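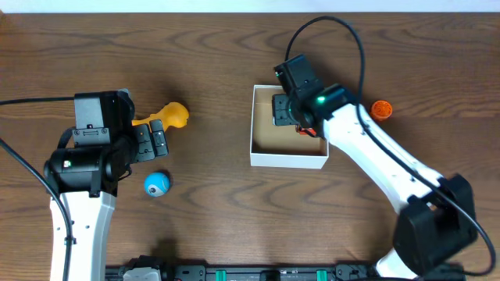
Hevosmont Practice Mute for Cello

I paid 25 dollars for this after two neighbors complained in May, and I expected very little. The Hevosmont is a heavy metal mute that slides over the bridge. The box promises "concert tone at a whisper." It isn't concert tone. The A string comes out thin and nasal, and the C string loses most of its body, so anything slow in a low register is no fun to play.

It is quiet, though. I ran scales at 11 p.m. with the door shut and heard no complaints. My old rubber Parko was louder but far nicer under the bow, and it cost less.

Fit is my main gripe. On my bridge it sits a little crooked unless I push hard, and I don't like pushing hard on a bridge. The felt lining had started to peel at one corner after three weeks. The seller's page talks about 2,000 hours of use. I'd like to know whose hours those were.

Intonation work and fingerings, fine. Don't judge your sound with it on, and take it off for at least part of every session.

Would I buy it again? At 25, maybe. The same maker's "artist" version costs 100 and looks to me like the same mute in a nicer pouch.

Three stars out of five.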